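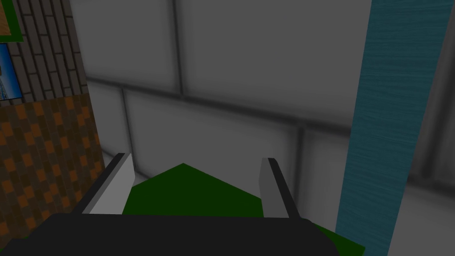

SELWOOD HOUSING COOPERATIVE
Minutes of the Regular Meeting of the Board of Directors
Monday, January 6, 2020
Godell Street Meeting Room

1. Call to Order
The President called the meeting to order at 7:00 p.m. A quorum was present. The agenda was adopted with one change: the item on parking was moved ahead of the item on laundry hours.

2. Minutes of the Previous Meeting
The minutes of the December meeting were approved as corrected. The correction concerns the spelling of Grunonum Court under Item 4.

3. Water Charges
The Manager presented the water bills for the last quarter. The bill for the north building was $2,314 above the budgeted amount. The meter was read again in December and the reading was confirmed. The Manager's view is that the increase comes from steady small leaks inside the units — mainly worn toilet flappers and supply valves — and that no break in the main line is indicated. The utility has declined to adjust the bill.

The Board discussed an inspection of all units in the north building. Sharifi Plumbing has offered to inspect every unit over two working days and to replace flappers during the same visit at the cost of parts. Larger repairs would be quoted separately. Members would receive written notice before entry. 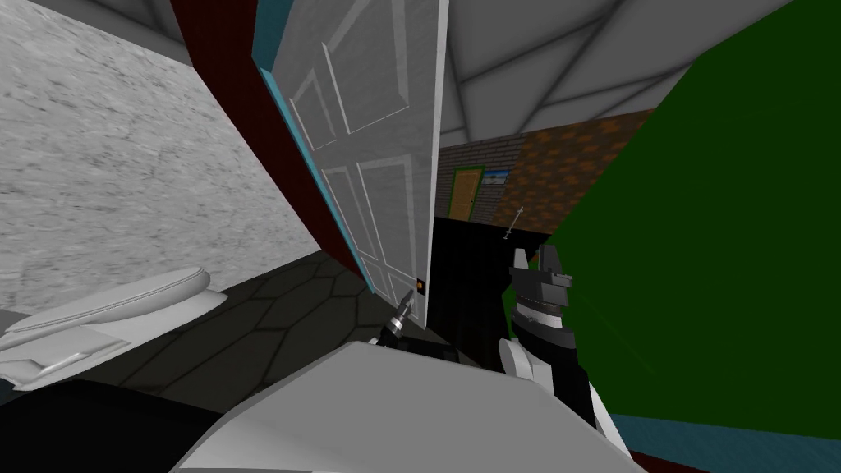 Bathroom with white paneled door and dark hexagonal floor tile.

Moved and seconded: That the Board accept the offer from Sharifi Plumbing for the north building, with the cost to be charged to the maintenance reserve. Carried.

The Manager was directed to send the notice in the form used for smoke alarm testing, and to report the results by unit at the next regular meeting.

4. Parking
Six spaces on the Grunonum Court side remain unassigned. The Board agreed that they be offered first to members on the waiting list and then by written application. Space 9 will stay closed until the drain cover has been reset.

5. Laundry Hours
The Board considered a request to extend weekday laundry hours to 10:00 p.m. Units next to the laundry room were asked for their views, and the replies were divided. The matter was tabled.

6. Open Forum
The floor was opened to members at 8:15 p.m.
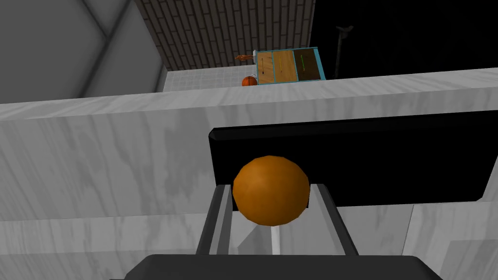

A member asked whether households that had already paid for their own valve repairs would be credited, and stated that it seemed unfair for the reserve to cover the work only for those who had waited. The President replied that receipts could be sent to the office and that the Board would take up the question once the inspection results were in.

It was also asked that the notice of entry give a morning or afternoon period for each unit. The Manager agreed to request this from the contractor.

7. Adjournment
There being no further business, the meeting was adjourned at 8:40 p.m.

Respectfully submitted,
Recording Secretary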